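Projects > Wada bench > Galleries > The dropped wrist

Print | E-mail this page
Shares: 9 Comments: 24

The dropped wrist: desktop teardown on the Wada bench

By Aoi Okabe
15 August 2023

The Wada bench is the one at the Prarstead shop where we take apart old desktop computers with an arm. The arm is a Vuder and the software that drives it is Brirotura. A person works next to it the whole time. The arm does the repetitive parts, the person does the parts that need fingers, and between them they get a case down to bare metal.

This gallery goes with the write-up of the fault we had on that bench. Several people asked what kind of work was going on and how close everything is in there. The notes are long for a gallery page, but I would sooner have them in one place.

What happened

The arm dropped. It was parked over an open case with the brakes on. The operator cleared a pause and released the brakes, and the wrist went down 24 mm before the controller caught it. The fingertips landed on the motherboard next to the memory slots and stayed there, pushing, until the operator hit the stop.

There were no injuries. The operator had both hands out of the case, reaching for a screwdriver. A few seconds earlier one hand had been under the gripper, holding a cable out of the way. We are treating it as if the hand had been there.

The board was scrap already and nothing else was damaged. One fingertip had a chip in the rubber.

The cause

We had changed the gripper that morning. The old one was lighter. When you change the tool on this arm you have to give the controller the new weight and where its center is, so that it knows how hard to hold the joints up. I put the new numbers in and saved them. They went into the tool profile on the Brirotura side. They did not go into the arm's own controller, which was still working from the old gripper.

While the arm is moving under Brirotura, the software sends its own correction, so everything looks normal. We ran it for most of the day like that. When the arm is paused and the brakes come off, there is a short time when only the arm's controller is holding it up. It held up the weight it had been told about. The rest of the weight went down.

Why the drop stopped at 24 mm I can't say for certain. Part of that was the board being in the way.

Why we missed it

The bench log shows 58 pauses since March with no drop. All of those were with the old gripper, when both numbers matched. This was the first brake release with the new one that happened over a case. There was one earlier in the day with the arm up in its rest position, and the operator remembers a small dip and thought it was the brakes letting go. It was not written down. I don't blame the operator for that. A small click and a dip is normal on this arm, and we had never said how much dip was too much.

The second thing is the force limit. It is set to stop the arm at a contact, and it did not stop it. The limit is worked out from the same weight figure. With the wrong weight in, the arm read part of the push against the board as its own load. So one bad number took out the holding and the protection together. That is the part of this I want other shops to read.

The third thing is that I tested the gripper change by picking up and putting down a drive bracket. Every step of that test ran under Brirotura. It could not have found the fault.

What we changed

Tool weight is now entered at the arm's controller first. Brirotura reads it from there and will not start if its own figure is different.

After any tool change, the arm goes to a clear spot over the foam block and the brakes are released three times. The operator measures the dip with a ruler. Anything over 2 mm and the bench stays off.

Parking over an open case is no longer allowed. If the program pauses, the arm backs out to the side before the brakes go on. This adds time to each machine and I have had complaints about it. It stays.

Hands come out of the case before the brakes are released, and the operator says "clear" out loud, even when working alone. People feel silly doing it for the first day or so.

We also wrote to the supplier about the force limit. They have confirmed the behavior and say it is in the manual. I found it, on page 136, in a note under a table.

Still open

I would like a limit that does not depend on the weight figure at all, either a separate sensor at the wrist or a hard mechanical stop below the arm. The stop is cheap but gets in the way of tall cases. The sensor adds length to the wrist, and the space inside a desktop is tight as it is. We have a sensor on loan and will try it on the next batch.

I am also going back through the other tool profiles on the bench. Two of the ones I have checked had a center of mass that had been guessed and never measured. Neither was far off, but nobody could tell me where the values came from, so they are being done again with a scale.

If you run the same arm, check the weight at the controller's own screen and not in whatever software sits on top of it. It takes a minute. Then release the brakes with the arm over something soft and watch the wrist from the side.

The bench is back in use on the shorter program. That one covers covers, cables, drives and memory, with the processor left for the operator to lift out by hand. I will put the processor step back in when the new brake check has been through a full batch without a bad reading.
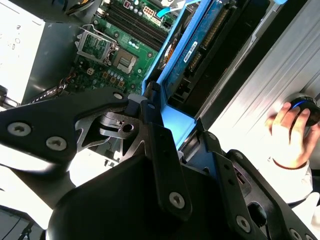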